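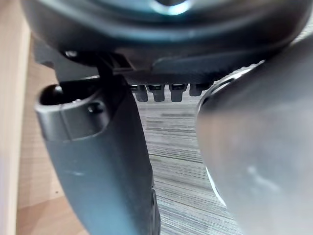 Fig. 1. Rounded edge at the right, close up.

Session 6: putting round things away

I love this session, because round things are the ones that catch me out at home! Bowls, jars, anything with a curve wastes space on a flat shelf, and the Rellstead handout (page 169) has a good drawing of the gaps.

Before you tidy, have a look at which way the curve faces. I start with the biggest piece at the back and work forwards, small things last (my own cupboard is a mess, so do as I say).

For next time: clear one shelf, put it all back, and write me a few lines on what wouldn't fit. Bring the Odov booklet too, we'll need the bit on lids.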